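Altbridge Home & Kitchen Help
Cooking > Steaming and Boiling

Bamboo-style steamed buns collapse and wrinkle when the lid comes off

Posted by Fiachra Scanlon, 07/09/2024
Tags: steaming, yeast dough, altitude, pots

I make plain white steamed buns (no filling) from a recipe that was written for sea level. Dough is all-purpose flour, water, instant yeast, sugar, a little oil. Single rise after shaping, then steamed over boiling water in a stainless steel pot with a rack insert. Kitchen elevation is 1478 meters.

Symptoms: buns rise well and look smooth through the glass lid. Within seconds of lifting the lid the surface wrinkles and the bun shrinks. The inside is dense and slightly translucent near the skin. It affects most of each batch, worst on the ones near the rim.

Already tried, no change: different flour (Irodik all-purpose instead of store brand), less sugar, parchment under each bun, turning the heat down for the last part of the cook. Steaming time is what the recipe gives, counted from when the buns go in. The water is at a full boil before loading.

I would like to know whether this is proofing, steam temperature or the lid. I can change one thing per batch but would rather start with the likely one.

3 replies, sorted by votes

Vaughan Wihongi
Accepted

Start with proofing. The other two contribute, but a dough that has gone too far will collapse no matter what you do with the lid.

At your elevation the air pressure is lower, so gas in the dough expands more for the same amount of yeast activity. A rise time written for sea level overshoots. Cut the yeast by a quarter and judge the dough by weight in the hand and by touch. A shaped bun is ready when it feels light and a fingertip dent fills back slowly. If the dent stays, it is over.

Second, the boiling point. At 1478 meters water boils at close to 95 °C, and the steam over it is no hotter than that. The starch and protein set more slowly, and the translucent layer near the skin fits a bun that came out before it had set. Add 4 minutes to the recipe time and keep the heat steady at medium-high for the whole cook. Turning it down at the end works against you here.
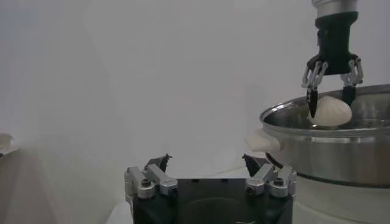 Mac Giolla adds that loading matters too: a bun gripped hard after its rise loses gas at the pressure points, and those spots stay dense after steaming. Shape each one on its own square of parchment and move it by the paper.

On spacing, leave a gap of at least half a bun's width on every side. The ones near the rim are probably catching condensation that runs down the lid and drips off the edge – wrap the lid in a thin towel, corners tied on top, well clear of the burner.

When the time is up, turn off the heat, slide the lid open by a finger's width and wait 2 minutes before removing it.

Wekasmont
Edited once

Agree with most of the above. I live at 2000 meters and use a bit less yeast than that, plus slightly less water. A stiffer dough holds its shape better. Knead longer than you think too. Large bubbles under the skin are what wrinkle first, so roll the dough flat and fold it a few times before dividing.

I would not bother with the towel if your lid is domed. Mine drains to the side.

anon_guest

use cake flour. also my aunt puts vinegar in the water

Comments on the accepted reply

Fiachra Scanlon: Reduced the yeast and added the extra time, nothing else changed. One bun out of the batch wrinkled, at the rim. Inside is fully set. Will do the towel next.

Vaughan Wihongi: Good. If the rim ones still go after that, check the water level. Rapidly boiling water too close to the rack splashes the outer buns. Keep it at least two fingers below.

Fiachra Scanlon: It was nearly touching the rack. Lowered it.

This thread is open to new replies. Related: Yeast amounts for high-elevation baking; Reheating steamed buns from frozen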